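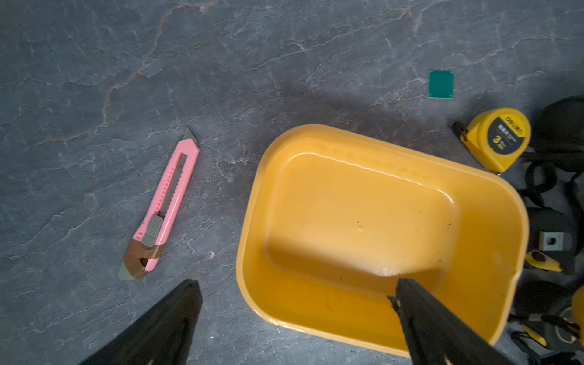 The Zudoment

My aunt left me a house in Trorkero and a letter asking me to finish the hall closet. She had died in December, after a long and mostly cheerful decline, and the letter was two lines. The first told me where the spare key was. The second said, "Please finish the closet, I was nearly there."

I assumed she meant emptying it. The closet was full to the door with boxes from the Jernon catalog, all unopened, all addressed to her. I took a week off work and started at the top.

The first box held a lamp. The second held another lamp, with a note from Jernon apologizing for the first lamp. The third held a thing called a Zudoment, which had 17 settings and no cord. The instructions advised me to choose a setting that suited my household. I chose 5 and put it on the windowsill, where it did nothing in a confident sort of way.

By the end of the second day I had filled the dining room and was still finding closet. Behind the boxes were coats, and behind the coats was a ledger in my aunt's handwriting. She had written down every item she had ordered, with the price and a grade. Most things got a C. The lamps got a D each. The Zudoment had the only A, and next to it she had written, "Quiet."

The last page said 1,524 points. Under that it said that at 1,525 the customer would receive a free gift.

I thought about this over a sandwich. Then I called Jernon, gave her account number, and ordered the cheapest thing they had, a bag of clothespins. The woman on the phone was delighted for me. The gift would be along in three weeks, she said, and did I have somewhere to put it?

I looked down the hall.

"I've got a closet," I said.

It was another lamp. I gave it a C, wrote that in the ledger, and turned the Zudoment up to 6.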